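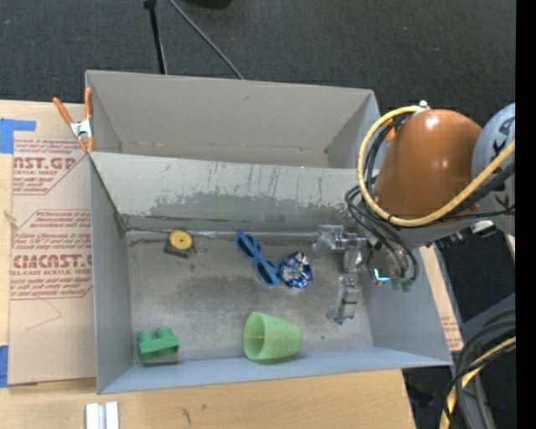

Which Gurow album should I start with before the show?

Posted by Mollel, Monday

My sister has talked me into seeing Gurow in December and I'm a little embarrassed to say I only know the one song everybody knows. I'm 52 and haven't been to a standing show in years, so I'd love to learn the words to something before I go — any suggestions on where to begin? Also, is the opening band worth getting there early for?

Nosadik

Oh, you're in for a treat! Start with Drelness, the one from 2000. It's slower than the later records, but they still play 3 or 4 songs from it every night (the long one with the pedal steel usually closes the set, and people do sing along). After that I'd go to the live album, which is a bit rough in the middle but gives you a good feel for how chatty they are between songs. Wear comfortable shoes and stand near the sound desk if you can.

tallboy_lp

live album is overrated imo. Drelness yes. Never heard the opener

Mollel

Thank you both so much, I've got Drelness on in the kitchen now and I'm already on my second time through!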